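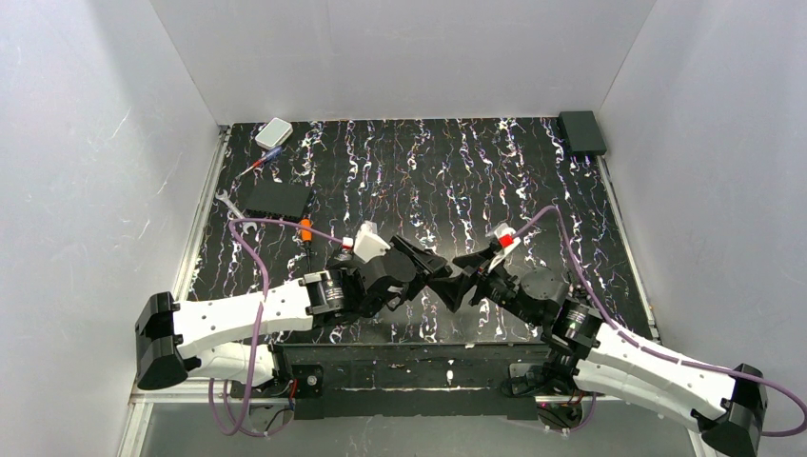
Okay, the Mellex kit! Two arms on one rail, and you get both in the box, which still makes me grin. I've had ours for a month and run 103 handoffs on it.

Slow down here. Grippers first: the left has the white block, the right has the small piece with the red cap. Getting the tips this close took me roughly 30 minutes of setup (the Prorard took me a whole afternoon).

Gripes: the purple cables need minding, and the manual is thin.

Price, 800. Then over to Zamfira for questions.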